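Karim Saber
May 2021
Last updated: 18 minutes ago

Thread on ordering large-pattern wallcovering. Most shortages I get called about come from one step: dividing wall area by roll area. That works for plain stock. It fails for anything with a long repeat.

Measure width first. Wall is 4000 mm, panels are 1000 mm, so four drops if the wall is square. If it isn't, add one. Width is the easy part.
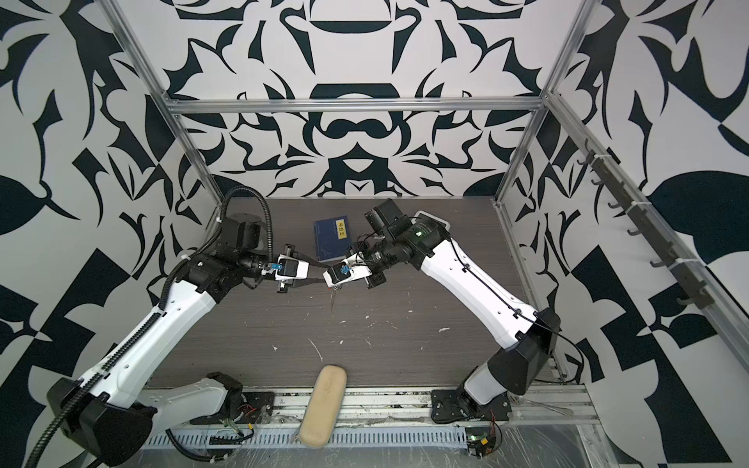
Now height. Take the wall height, add trim allowance top and bottom, then round up to the next full repeat. With a 58 cm repeat you can lose almost a full repeat on every drop. The area method leaves that out.

Half-drop patterns: cut from two rolls, alternating. Label them A and B on the back in pencil. Ink bleeds through light grounds.

Mirrored designs need a centerline. Snap it before you cut. Start there and work outward, so both ends finish on the same part of the motif.

Inside corners: don't wrap a full width. Cut it, turn a few millimeters onto the next wall, and plumb a new line. Or butt both edges and cover them with a metal strip. High-contrast black and white shows every gap.
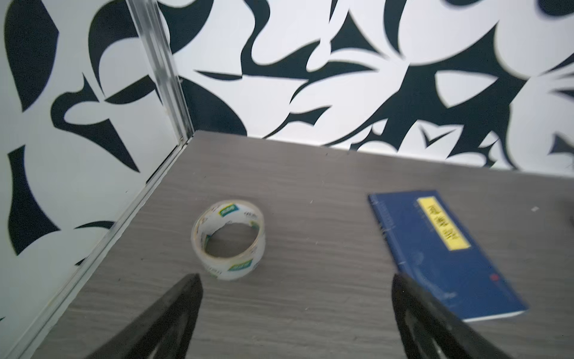
Metal strip at an inside corner, black-and-white pattern on both walls.

Heike Buschmann at Clanden asked about batch numbers. Yes, check them all before opening anything. We had two Fukow lots in April with visibly different blacks. Same product code.

Scale is a separate order line. If the side walls use an enlarged version of the motif, it has its own repeat. Calculate it separately.
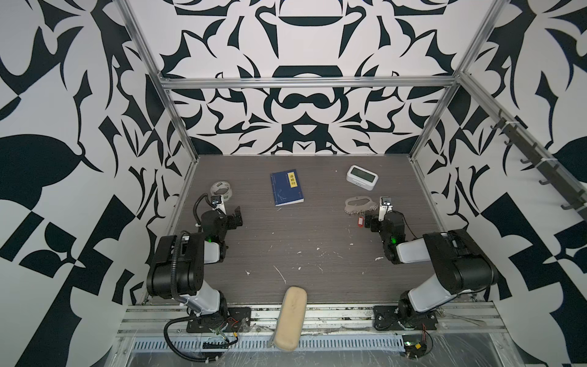 Symmetrical design at the back, larger motif on the side walls.

Keep one full drop after the job. Store it flat or loosely rolled, with the batch label.

Seam rollers and paste next.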